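11th October
By the Home and Making desk, Leltness

I've owned a lot of baskets that were no good. There was the log basket that shed bits on the rug every time anyone walked past it, and the picnic hamper with the handle that came off in a car park (full, obviously, and on a slope), and a whole run of those floppy ones you buy in June because they look lovely in the shop with a bunch of peonies stuck in the top. So when I signed up for a day's basket weaving at the old grain store in Plondow I told everyone I was going to learn how to spot a decent one. Making one seemed a bit much to hope for!

The grain store is up a lane you will miss the first time. Inside there's a stove, a long bench, a sink with one working tap and bundles of willow and rush leaning in every corner, and it smells like the inside of a hay barn. There were nine of us and we were each handed a damp bundle and told to keep it under a wet towel until we needed it. I forgot twice. Dry rush snaps with a horrible little tick, and you have to unpick back to where it went wrong and start that bit over.

What surprised me was how much of the day goes on the base. I'd pictured us whizzing round the sides by coffee time. We were still on our bases at lunch. If the bottom isn't flat the whole thing rocks for ever, and you'll be sliding folded paper under it like a wobbly pub table. Mine rocks. I've made my peace with it.

The afternoon was better. Once the sides start going up your hands get into a sort of rhythm, over and under and pull, and the room went properly quiet except for the stove. Someone passed round a ginger cake. I went home with sore thumbs, £40 poorer and carrying a lumpy thing that now holds clothes pegs and will never hold anything grander.

The real effect was that I couldn't walk past a basket afterwards without turning it over. I went through every shelf at Sunesen, the homeware place by the harbour, and I must have looked like I was checking for mice. I did the same at Ďurica, which is smaller and dustier and much more my sort of shop, where they let me rummage in the back for an hour. A basket gives itself away at the rim. If that's thin or mean, or the ends are poking out, put it back. I like a good fat rolled edge you can get your fingers round, and a plait so tight that the little slanting stitches line up in bands all the way round the body.
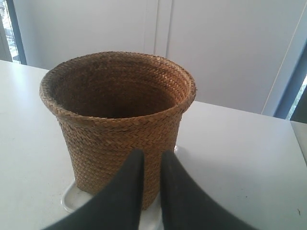 I've gone right off liners, too. I used to put a bit of gingham in everything, and all it did was hide the crumbs. A bare inside goes dark and rich towards the bottom when the sides are steep, and I think it's the nicest part of the whole object. If you want to keep something in there that might mark your table, a plain white saucer underneath does the job and looks rather smart against the tan. I do this with onions. Onion skins get everywhere, though, saucer or no saucer.

As for cleaning, go easy. A soft brush, a wipe with a barely damp cloth, then leave it somewhere airy and away from the radiator. I once gave one a proper bath and it came out the shape of a hat.

The next course at Plondow is a two-day one on lidded baskets and I've put my name down. I'm told lids are where friendships end. I've bought my own towel this time, and a spray bottle, and I'm bringing the cake.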